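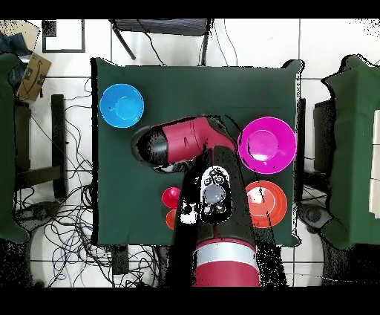
**Preguntas frecuentes sobre la compra de un puesto de robot**
Preparado por Ildikó Pintér, Skedis. Actualizado el 13 de abril de 2026.

**¿Qué incluye el precio del puesto?**
El brazo, la pinza y la primera visita de instalación. La mesa, el paño y la vajilla de plástico los compra cada centro por su cuenta – son gastos pequeños, pero deben estar en el presupuesto.

**¿Cuánto debo reservar para accesorios?**
Recomendamos 800 euros por puesto. De esta cantidad, 133 son para cables y canaletas. Muchos clientes olvidan esta partida y después la piden aparte.
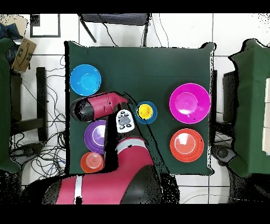

**¿Puedo empezar con un solo puesto?**
Sí. El descuento se aplica a partir de seis puestos, en un mismo pedido o en dos pedidos del mismo año.

**¿Cuál es el plazo de entrega?**
60 días desde la firma. Los pedidos que entran en mayo se preparan en el almacén de Putivov.

**¿Los platos y los cuencos deben ser de un color determinado?**
No es obligatorio. Para las tareas de ordenar aconsejamos colores bien distintos entre sí y del paño.

**¿Quién revisa mi presupuesto?**
Tibor Vass para las compras nuevas y Huw Edwards para las ampliaciones. Indique por favor el número de oferta en el asunto del correo.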